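Visit to the Drikville Linen Service
16/08/2018

Members of the Pugh Housing Association visited the Drikville plant of Plesulis, the firm that launders bedding and towels for our nine residences. The visit was led by the plant manager, Nantana Boonchu.

Sorting and Small Loads

The plant handles 3770 pounds of linen on a full working day. Bags are weighed on arrival and entered under the name of the residence. Residents' own clothing is kept apart from the linen and goes into front-loading machines of the household type.

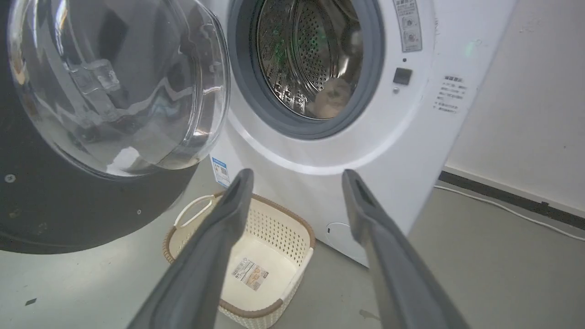 Drying and Pressing

Sheets pass from the dryers to the Estar pressing line, which was installed last December. Our group watched one full order of 363 sheets being folded and stacked. Torn items are set aside for mending — a service our current contract does not include.

Ms. Boonchu then answered questions on lost items and on cleaning schedules. Door rings and glass on the smaller machines are to be wiped down by hand, and grime can still collect near the screws and slots.

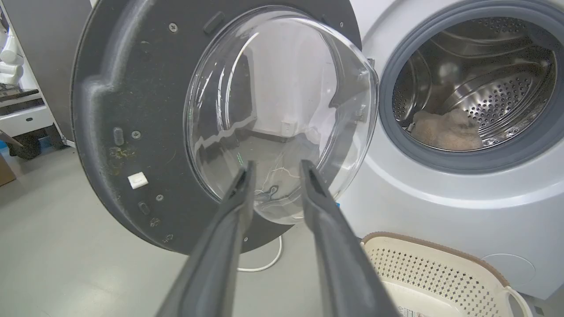
Pugh Housing Association — Department of Resident Services

The Department thanks Plesulis for its welcome. A further 77 blankets will be sent to Drikville before the winter term, and residences should label them in advance.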